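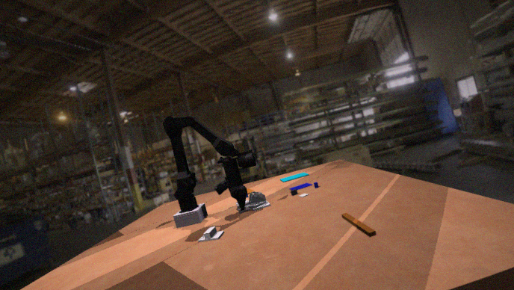 I wrote this section after my third season of setting up the bench simulation for new starters at Ulliton, and I'm going to be a bit bossy in it. The rule everyone forgets first is hover, then stop, then look. With the gripper pointing straight down and the fingers just above the grey part on its white plate, you've got the best moment you'll get to check your line-up, so use it! Iona Baxter calls it the polite pause, and I've stolen the name for the rest of this guide.

## 4. Good practice before the first pick

Last changed July 14, 2025. Robel Sisay looks after the layout files, so ask him if your Prorenis install opens with something different.

### 4.1 Setting your limits

1. Open the Gudeta layout and let it finish loading. Don't touch the sliders while it's still thinking.
2. Set the arm speed to 70 per cent. I know it'll go faster. Leave it.
3. Set the approach height in the **Approach** tab and press **Hold**.
4. Switch on collision warnings – both kinds, arm against table and part against part.
5. Save under your own initials. Please, not over the master copy.

> **Note:** The warnings are off by default in a fresh profile. I've grumbled to Fasil Asfaw about it and he says it's on his list.

### 4.2 Lining up the fingers

1. Switch to the wrist view.
2. Bring the gripper over the part with the fingers open.
3. Check the gap on the left and then on the right. You want clear table showing on both sides of the part before you go any lower.
4. Look at what else is lying between the fingers. Small loose pieces get shoved about very easily, and a shoved piece counts as a failed run under our house rules.
5. Press **Hold** again and do your polite pause.
6. Only now lower and close.

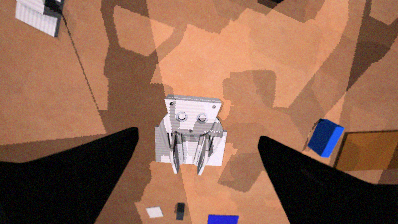 *Wrist view: open fingers either side of the white device, touching neither side of it.*

If one finger looks closer than the other, back up and turn the wrist a little. Don't try to fix it by closing slowly and hoping the part slides into the middle (I did that for most of February and my logs were a mess).

> **Caution:** Shadows in the wrist view can look very like edges. If you can't tell which you've got, change view before you move.

### 4.3 Checking the whole table

The wrist view is lovely but it tells you nothing about your elbow. Go out to the room view at least once before every run.

1. Pull back until all the edges of the platform are in sight.
2. Find each loose piece and decide whether the arm has to pass over it.
3. If it does, raise the travel height by 2 steps.
4. Run the path once as a dry run with the gripper open.
5. Write the result in the run sheet, even when it's dull.
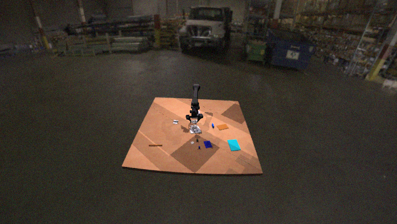 *Room view: the arm near the middle of the platform, with loose pieces on both sides.*

Anything close to an edge deserves a second look, like the cyan piece over on the right. Dirceu Pimentel's rule is that you never approach an edge piece from the inside, and I've come round to it.

> **Caution:** A clean run in the simulation doesn't sign you off for the real arm. Eldana Lemma does the sign-off, in person, and she'll want your run sheet with 4 clean runs on it.

Stopping and resetting are in section 5. Read that one before you press **Run**, please.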